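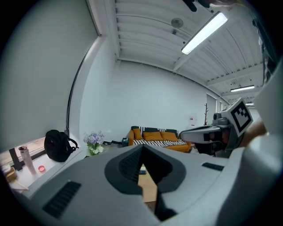
Orla Tindley

Brirnau Gallery, programme meeting, 12 April 2023

I took the notes again, so complaints to me please. We met upstairs because the lower gallery was full of crates, and we started late while people hunted for chairs. The front desk sent apologies, as did both people from the print studio, who were in the middle of inking up and couldn't leave it.

Last minutes
Agreed, with one correction. I'd written that the etching press was going to Wameswood. It isn't! The small proofing press is going to Wameswood, and the etching press is staying exactly where it is. Sorry to anyone who had a fright.

The Wasano show
Most of the meeting went on this one. Wasano is the touring show of cut-paper work and we have it in the long room from December. The hire agreement came back with two changes: they want the blinds kept down on the street side the whole time, and they want our own hanging team to use their fixings. No objection to the fixings. The blinds got a lot of talk (the long room is gloomy enough in winter as it is) and in the end we said yes to blinds, on condition that we can bring in the floor lamps from the old café. I'm to write and ask whether lamps are allowed and how near the work they can stand.

There was a long wander through what to call it. The tour title is a bit of a mouthful and doesn't fit on the banner outside. Suggestions included "Cut", "Paper Winter" and one I've been asked to leave out. We have to check whether we can shorten it at all, so I've put it on for next time.

Framing
Hendricks have quoted for 12 frames for our own paper pieces, which will hang in the corridor alongside the show. I thought the price was fair and so did the shop. The education side would like plainer frames so there's more left over for materials, and I can see their point. We asked for a second price in plain ash without the deep moulding. Hendricks also want to know about the glass, and we all looked at each other a bit — could whoever dealt with it for the drawing show please dig out what we ordered then?

Saturday-style drop-ins
I know they aren't called that any more, but I can't get used to "open table". Spring sessions are going well and the lino one was packed. Nine sessions are planned for the autumn, two fewer than we did last year, and the last of them will be paper cutting so it leads into Wasano. Under-eights will use scissors and the older ones can use knives with an adult at each table. We need new cutting mats. The old ones have got so scored that the blade follows the last person's line, and I ruined a perfectly good heron that way myself.

Someone asked if adults without children could come along. They always could! It'll say so on the poster in bigger letters.

Wameswood
The library at Wameswood are pleased about the press and have cleared a corner for it. They'd like it until the end of the summer. We'd said the end of term, so there's a bit of a gap there, but nothing is booked on it here in July or August and we were happy to stretch. They'll need somebody to go over and show them how to set the pressure. I've offered, as I like the bus ride.

Leaflets
We had 1,000 printed last time and there's still a box under the stairs, so we're doing fewer. Long discussion about whether to fold. Folded ones fit the racks, flat ones get pinned up in shop windows and kitchens. We settled on folded, with 200 flat ones done separately on the thicker paper. Copy to me by the end of the month, and please send it as text in an email — I can't do much with a photo of a notebook.

Shop
The postcard spinner squeaks and will be oiled. The lino tile coasters have sold out and the maker can do more, though in green only. Everyone likes green. Sale or return as before.

Anything else
The outside light over the side door has gone again. The sink in the print studio is draining slowly, and could we all scrape the ink off into the tin before we wash anything. A visitor has asked if we'd consider a life drawing group; we would, but the heating in the long room would have to be sorted first, and I've started a list at the desk for anyone who's interested.

To do
Me: lamps letter, title question, Wameswood visit, leaflet copy.
Shop: second price from Hendricks, coasters, oil for the spinner.
Education: cutting mats, autumn poster.
Building: side door light, sink.

Next meeting is downstairs if the crates have gone, upstairs if they haven't. Bring a cushion.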